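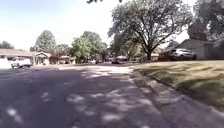 Chapter 5
Streets, Trees and Shade

Key words: canopy, kerb, gutter, verge, run-off, single-storey, density

What you will learn in this chapter
How the parts of a residential street fit together
Why the surface of a road warms and cools at different rates along its length
How to make a simple shade survey and draw it up as a plan
How street planting affects drainage and the life of the road surface

5.1 The street as a place to study

Most people live on a street and few people study one. In Chapter 4 we looked at the layout of whole towns and used maps to compare the old centre of Jekemthorpe with the newer estates at Prandlow. In this chapter we move down to the scale of a single road.

A residential street has three main parts. The carriageway is the surface that vehicles use. The edge is usually a kerb, often with a gutter beside it to carry rainwater to the drains. Beyond the kerb lies the ground between the road and the houses, which may be a paved footway, a grass verge, a front garden or an open lawn with no fence at all. Where houses are low and set well back, this third part can take up more land than the road does.

The width of a street tells us something about when it was built and what its planners expected. Wide streets with driveways were laid out for people who owned cars. Narrow streets with doors opening on to the footway are usually older. Single-storey houses need more ground for the same floor area, so a street of them has a low density, and its residents normally have further to walk to a shop or a bus stop.

5.2 Shade on the road

Asphalt is dark and takes in a large share of the sunlight that falls on it. By the middle of a clear day it can be much hotter than the air above it. A tree with a broad canopy cuts off part of that sunlight before it reaches the ground.

Shade under a tree is seldom complete. Light passes through gaps between the leaves and makes pale patches on the surface, which move as the sun moves and as the wind shifts the branches. When we measure shade we therefore record two things: the outline of the shadow, and how much of the ground inside that outline is lit. A shadow with half its area in sunlight is recorded as 50 per cent cover.

The shadow of a tree does not stay under the tree. In the morning and late afternoon, when the sun is low, shadows are long and may fall right across a lawn or on to the opposite side of the road. A survey made at one time of day gives only part of the answer.

5.3 The Prandlow survey

The figures used in the exercises come from a survey of one street in Prandlow. The road was divided into 20 equal sections. In each section the surface temperature was taken at the kerb and at the centre line, and the shade cover was estimated by eye. Readings were repeated every 30 minutes, and the last set was taken at 1600. The results are given in Table 5.1.

Before you turn to the table, write down where you would expect the hottest section to be, and whether you would expect the kerb or the centre line to be warmer. Keep your answer, as you will need it in Section 5.4.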